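Textilpflege im Haushalt, Skript zu Einheit 2: Falten auf weicher Unterlage
Dozentin: Tonantzin Robles

Heute geht es endlich ans Falten, und ich freue mich jedes Mal darauf! Ein Oberteil aus weichem Stoff ist das schönste Übungsstück überhaupt – es verzeiht viel und zeigt trotzdem sofort, wo man geschludert hat. Legt es flach aufs Bett und streicht von der Mitte zu den Säumen.

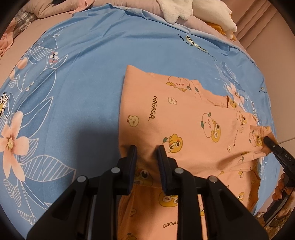
Danach kommen die Ärmel. Immer am Ende fassen, leicht strecken und erst dann nach innen schlagen, sonst wandert die Schulternaht mit. Bei bunt bedruckten Stücken nehme ich gern das Muster als Hilfslinie, das klappt wunderbar, auch bei Kinderschlafanzügen.

Auf dem Laken rutscht Baumwolle weniger als auf einer Tischplatte. Dafür drückt sich die Matratze ein, also mit flacher Hand arbeiten.

Zum Üben: 2 Oberteile, einmal in Drittel und einmal in Hälften gefaltet. Lest dazu bei Bermúdez das Kapitel über Nähte – ein herrlicher Text!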